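Brastancombe toy library: the great block count

Anyone who dropped in at the toy library in May will remember the state of the building blocks. They lived in a sack, the sack lived under the sink, and finding a blue one meant tipping the lot over your own feet. We have now been through the whole collection, and can report that it stands at 528 blocks, plus 10 that belong to some other set and will not say which.
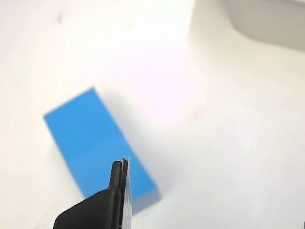
Blue, and on the table.

Blue was the awkward colour. Families borrow the blue ones for rivers, then for sky, and 29 were still out when we began. Most came home in a single carrier bag from Gandach Road, with no note. We ask no questions, but we do know the bag.
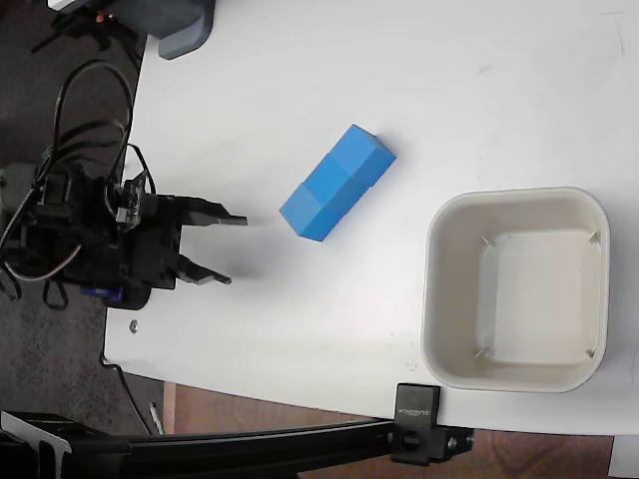
Words: Semwal, for the Brastancombe newsletter
2021-08-12

Every colour is getting a bin of its own. The cream ones, with the rounded corners, are the pick of the bunch – easy to wipe, and wide enough for a small hand and a large grievance. Joined cubes may go in as they are, as prising them apart has already cost us one thumbnail. Please don't use the bins for raisins.

The block shelf reopens next week, in the back room of the old Vutel shop. Bring your card, and any blue you may have at home.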